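Before you write to your representative about an arms export, find out which stage the sale has reached. A letter that arrives after the review period has closed gets a form reply. One that arrives in the middle of it may be read by the person who handles foreign affairs for that office.

This guide uses a sale of armored vehicles as the running case. The seller is Gelent, the vehicle is the Osman, and the license covers 88 of them.

## 1. Find the notice

Most governments publish some record of large weapons sales, though the name and the place differ. Look on the foreign ministry's site first, then the defense ministry's, then the legislature's. Search for the maker and the product separately. Notices often list the product under a type number and leave the trade name out.

Write down four things:

- the reference number
- the buyer
- the stated end use
- the date the review period ends

If the end date is missing, call the clerk of the foreign affairs panel and ask. It is a routine question and they will answer it.

## 2. Read the end-use statement

This is usually one paragraph. Look for who may operate the equipment, where it may be used, and whether it can be passed to a third country. In the Gelent notice the third-country clause said only that transfer would be "subject to consultation." That is weaker than consent, and it is the kind of wording worth raising.

## 3. Write the letter

Keep it to one page. Put the reference number in the first line and your request in the second. Ask for one thing – a hearing, a delay, a change to the transfer clause – and leave your general view of the war for another letter. Give your full street address so the office can confirm you live in the district.

If you are in favor of the sale, say so just as plainly. Offices keep a tally of both sides.

## 4. Get others to write

Five separate letters in people's own words do more than a petition with 800 names. The group in Danden collected 2,865 signatures over a summer and got one meeting. The group in Cludow sent handwritten letters and got a question asked on the floor.

Share the reference number and the end date, and let people write the rest themselves. 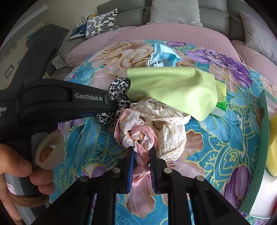 **FOLLOWING UP**

Wait two weeks, then call. Ask for the staff member who covers foreign affairs and have your letter in front of you. Useful questions:

1. Has the member taken a position on this notice?
2. Will the member ask for a hearing?
3. When is the next panel meeting, and is it open?

Note the time of the call and what you were told. If the answer is that no position has been taken, ask when to call again and put it on your calendar.

When the review period ends, check the notice page once more. Approved sales are sometimes amended later, and an amendment to the quantity or the buyer may open a new review. It will usually have its own reference number, so use that one in any new letter.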